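Buluma Play Kitchen Set

I put this set together after my kids had lost half the pieces of every other one we owned, so the bowls and pots come from our own Buluma line and the food is a mix I picked myself. The pots are that soft mint green everyone keeps writing to me about, and yes, the blue bowl is still included!

You get the big oval basin, the little pot with the loop handle, the blue bowl, the gray oval tray and a bag of play food – banana, strawberry, orange slice, an egg and a few more that change from batch to batch. The ketchup bottle is the favorite in our house, by a long way.
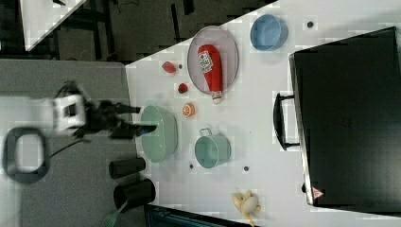
Washing up is easy. I do ours in warm soapy water and leave everything on a towel overnight (please don't put the food in the dishwasher, the colors go dull). The basin is big enough to hold the small stuff when it's time to clean up, and at our place that's where it all lives.

Orders in before 11 go out the same day. The next batch lands in April, and spare food comes in bags of 9 if yours wanders off. Questions go to Joris Nijs in the shop – he's quicker at email than I am.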